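Chapter 4
Collecting Demonstrations in a Simulated City

A sidewalk robot learns to steer from recorded examples, each pairing a camera view with the command given at that moment. The Zemel set used in this chapter holds 1,314 such episodes, all driven by hand in simulation.

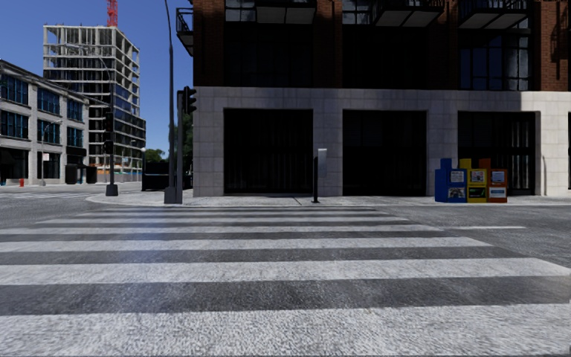

Figure 4.1. Rendered view across a crosswalk toward a street corner.

An episode starts at a fixed spawn point and ends at a goal or after 50 seconds. Operators drive at walking pace and do not correct a bad run; they discard it and begin again.

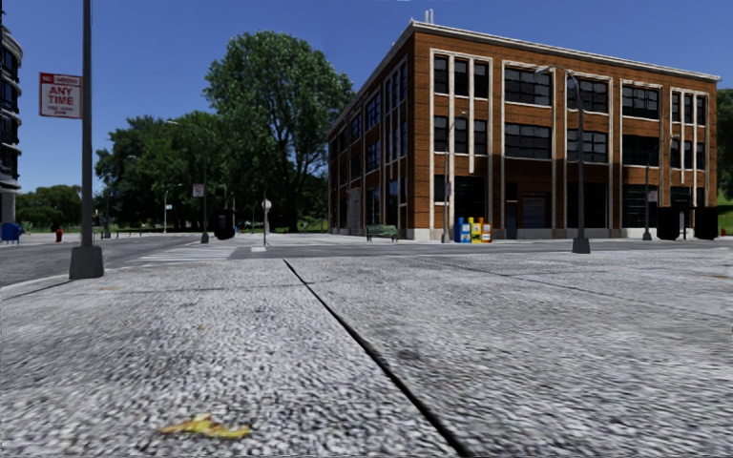

Discarded runs are logged separately. Of 1,515 attempts, 201 were rejected, mostly for leaving the curb outside a crossing.
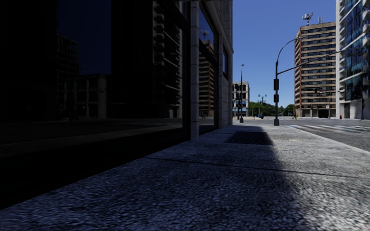
Lighting is stored with each episode, as hard shadows and reflective glass can mislead a depth estimator. Section 4.1 defines the record format. Section 4.2 covers the split into training and test routes.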